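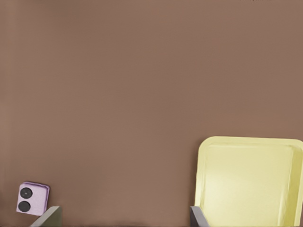 Slide 1: lilac on brown

Welcome, everyone! Tonight is all about dyeing wool with things from the hedge and the kitchen, and I can't wait to show you the samples (pass them round once I get to slide 4, not before, or no one will listen to me).

Start with the Ciltasthorpe walks. Lies Timmermans and I went out all through June and came home with bags of weld, nettle and bramble tips — far more than we could use.

Basic recipe, say it slowly: 200 grams of clean wool, the same weight of fresh leaves, simmer for 40 minutes, leave overnight. PAUSE for people writing.

Next, mordants. Alum first. Hold up the two yellow skeins, one with and one without, and let them see the difference for themselves. It's lovely, every single time!

Purples: elderberry fades, so own up to that. Lies gets a much stronger one from logwood chips. Tell the story of the stained sink.

Questions, then tea. Sign-up sheet for the spring walk is by the door.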